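About Hitstead

Home
Our Rounds
Prices
About Us
Contact

Hitstead fills snack shelves. Offices, waiting rooms, the odd village hall: if people have to sit in it for longer than they would like, we will put something in it for them to eat.

We began with one van and a contract for the staff room at Trudmont, a furniture showroom where the only food on offer was a bowl of mints that had fused into a single mint. Trudmont is still a customer. The bowl has been retired.

These days we have two vans and look after 232 shelves, on 17 rounds. Each shelf gets a visit every fortnight, usually before 8 in the morning, when the only person about is someone looking for their pass. We restock, wipe down, take away anything near its date and leave a slip saying what went in.

What goes on the shelf is up to you, within reason. Everyone asks for nuts and dried fruit when they sign up. By the second visit the chocolate has gone and the dried fruit is all present and correct. We don't comment. We simply adjust the order and let you keep the fruit on the list if it makes you feel better.

There are no machines to plug in and no minimum spend. You pay for what gets eaten, monthly, on one bill. If your shelf runs on an honesty box, we'll collect that too — the takings are generally good, though August brings in a surprising amount of foreign change.

Our stockroom is on the Alcaraz estate, behind the tyre place. Ordering runs on a system called Tritar, which we chose after a long search for something better than a clipboard. We have kept the clipboard.
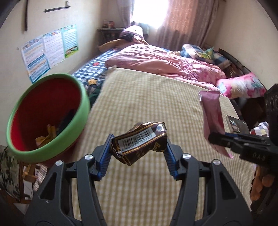

Snack wrappers, brown and pink.

We cover the town and the villages on the river side. If you are over the hill, ask anyway, as one of our drivers likes the view.

To start a shelf, use the form on the Contact page or ring before noon. After that we are mostly out with the vans.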